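Polka dots and other fussy prints – quick tips

Quick ones this time, sewing table is a mess and I have 38 napkins to finish for the Paewai supper. Readers asked about printed fabric after the May page so here goes.

Wash first. Always. Reds especially – cool water, on their own, a splash of vinegar if you like (jury's out on that one). Hang over a rail, don't wring. Dark dye on white dots is a sad thing and I've had it happen, 219 napkins' worth of cloth gone pink at the Grurkaven sale. Never again.

Storing it. Fold loose, or roll on a tube. Refold every couple months so the creases dont set in one place. Keep out of the sun, red fades fast along the folds.
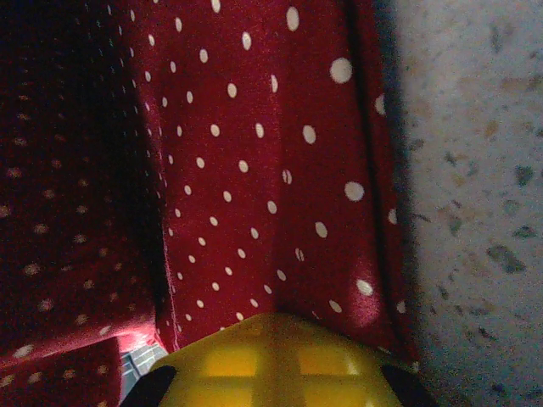 Red with white dots, folded over on itself.

Cutting. Lay it flat and smooth it out before you judge the print. On a fold the dots look bigger or smaller than they are, same cloth, just the angle. Follow a line of dots with your ruler if they run straight with the grain. Check first! Some prints are off. Pull a thread if you're not sure.

Pins inside the seam allowance only, anything with a bit of shine will show the holes. Fine pins, new needle.

Pressing – wrong side, thin cloth over the top, medium heat. Lift the iron, don't drag. Test on a scrap becuase shiny patches don't come out.

Scraps: jar covers, bunting, patches for apron pockets. I keep anything bigger than my hand.

Next page is zippers, if I get to it.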